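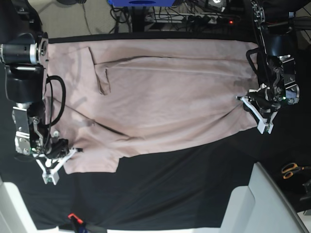
5 April 2020
Godik, garment handling, teleoperated demonstrations

Both arms driven from the Gratau handles, shirt laid sideways across the black cloth. Task as in the last entry: grip both ends, pull until the body is flat, lower, release, then fold. I drove. Thư Phan ran the logger and called the resets.

Count at close: 119 demonstrations kept, 8 thrown out. Most of those thrown out were slips during the pull. One was my fault, as I let go of the left handle before the stop mark and the arm sagged.

Setup
Handle scaling left as it was. Tried a lower gain on wrist roll for the first few runs and put it back. It makes the pinch easier to line up but the fold takes far too long, and the hand drifts while you wait for the arm to catch up.
Delay from handle to gripper about 100 ms by the Nuva log. Noticeable when closing on a single layer, not otherwise.

Grip
The pull goes well when the fingers come down on an existing crease. On flat fabric they skate over the top unless pressed harder than I like. What works by hand:
- come in low with the fingers open
- press lightly, close slowly, wait for the cloth to bunch between the tips
- lift a little before pulling sideways

The small lift matters for the training data as well. With it, the wrist view shows a clear peak of fabric at the fingertips when the grip is good. Without it a good grip and a near miss look much alike, and Thư could not label them reliably when we went back through the recordings.

Seams are a separate problem. A pinch that takes in a hem or the edge of a pocket holds well but pulls the body out of square. I have been avoiding them by eye, so the demonstrations will be short of examples of getting out of that situation. Should record some on purpose – start with the grip already on a stitched edge, open, shift over, grip again.

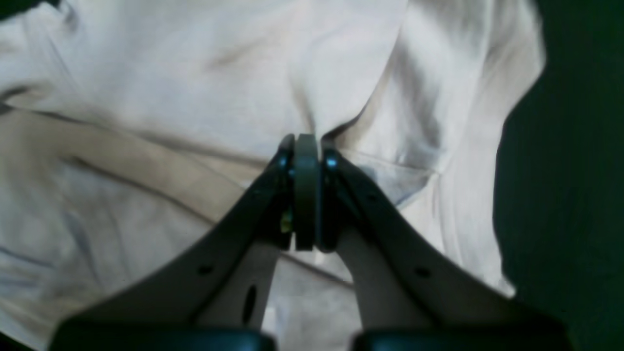
Logging
Two wrist streams and the overhead stream, all written to Zapata. The overhead clock was ahead of the wrist clocks again. Corrected afterwards from the gripper close events, but the fix belongs in the recorder. Thư has the script.

To do
- Trim the pause at the start of each run. Anything over 2 seconds with no handle movement should go.
- Second driver for the next batch. All of this one has my habits in it, especially the early wrist turn on the right arm.
- Re-tie the cable loop on the right arm so that it clears the fabric.
- Replay a few of the kept runs open loop before training on any of them.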